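Play kitchen questions, answered

I get the same handful of emails about our play kitchen corner, so I've put my replies in one place. If yours isn't covered, write to me (Marisol) and I'll add it!

Do I need a whole wooden kitchen?

No! We had one and it took up half the room. These days we play on an ordinary white table, about 80 cm across, and the children can get at it from every side.

What should I start with?

A plate, a couple of bowls and a bit of fruit. Ours is mostly banana, strawberries and a slice of orange, plus a little toaster oven, because everybody wants to cook something. I like bowls in different colours – we've got a green one and a blue one – so you can play "strawberries in the blue, please" for ages.
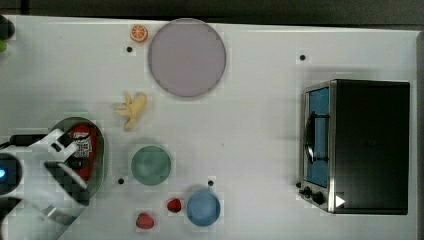 Where do you buy it all?

Bits and pieces from all over. Some came from Platari, some from Yara Karaki, whose two had grown out of theirs. I set myself a limit of £60 and very nearly kept to it.

How do you wash the food?

Warm water, a drop of washing-up liquid, then out on a tea towel overnight. Don't put it away damp, I've made that mistake with a bag of grapes.

What age is it for?

Mine started at two and a half. Check the packet for small parts if you've a younger one about.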